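Getting a Season's Mud Out of the House
Posted May 21, 2018

The Rallow under-15s play American football on a pitch that was, until fairly recently, a pond. I coach the linebackers, which means I also own a washing machine that sounds like a cement mixer, and parents ask me about laundry more often than they ask me about tackling. What follows is what has worked in our utility room.

Jerseys and trousers

Let the mud dry. I know it's sitting there on the kitchen floor looking at you, but wet mud smears and dry mud falls off. Hang everything over the line or the side of the bath overnight, then take it outside and beat it against a wall. Brush the seams with an old nailbrush. Only then does it go near water.

Cold rinse first, inside out, then a wash at 40 with half the powder you think you need. Fabric softener stops the material letting sweat out, so leave it in the cupboard. Take the pads out of the trousers before any of this. We've all forgotten once, and the drum has never forgiven me.

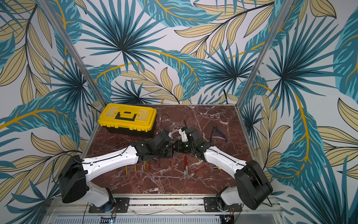
Can shoulder pads go in the washing machine?

Keep them out of it. Wipe the shells down with warm water and a little washing-up liquid, do the inner padding with a damp cloth, and stand them somewhere airy until they're dry right through.

Grass stains want white vinegar and water, half and half, dabbed on and left for as long as it takes to drink a cup of tea. Do it before washing. If the stain has already been through the machine, congratulations, it's part of the design. Blood wants cold water and nothing hotter, ever.

Gloves

Receivers' gloves lose their grip when the palms fill up with dirt, and then the receiver blames the gloves, the ball and the quarterback, in that order. Wash them by hand while wearing them, as if you were washing your hands. Press the water out in a towel and dry them flat, palms up. Keep them off the radiator or they'll come back the shape of crisps.

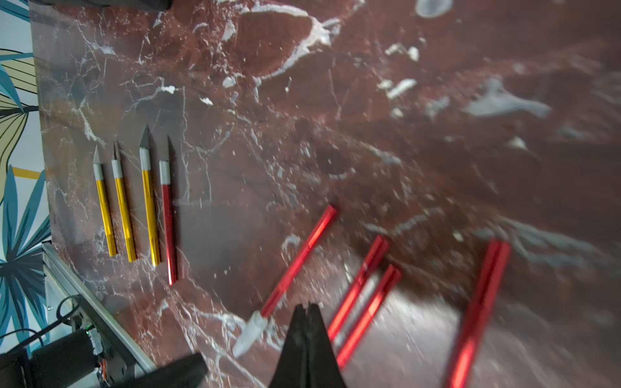 Boots

Knock them together outside. Outside means past the doorstep. Scrape round the studs with a lolly stick, take the insoles out, and stuff the boots with newspaper, changing it once before bed. Bicarbonate of soda in the toes will deal with the smell, or at least start a conversation with it. Tip it out before training — my own nephew once ran a whole practice leaving a white trail, like a man marking the pitch.

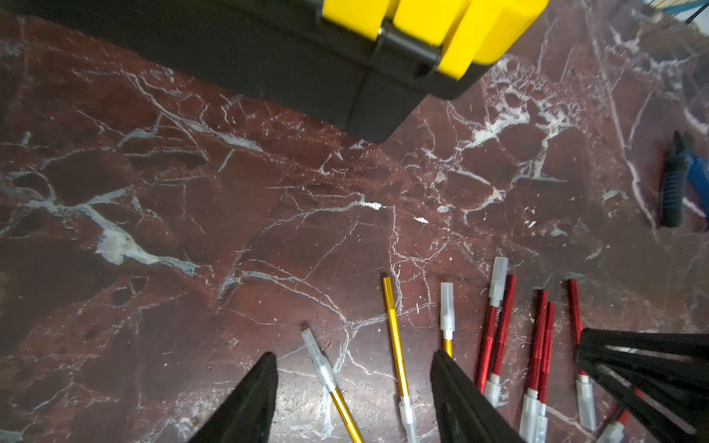

Helmet screws, spare studs and chin strap snaps all disappear in December, when it's dark by the second drill and your fingers don't work. Keep them together in one place that shuts properly. A plastic toolbox does it, black with a yellow lid and a latch that clips down at the front, much easier to find in a car boot than the sandwich bag I used for years. Put in a screwdriver that fits your helmet, a stud key, a roll of tape and an old toothbrush for cleaning threads. Check the helmet screws for rust every few weeks and swap any that have gone brown. Dry the box out too if it's been left open in the rain, and it will have been.

Mouthguards

Cold water and a toothbrush after every session, then into a case with holes in it. Hot water softens them. So do dogs.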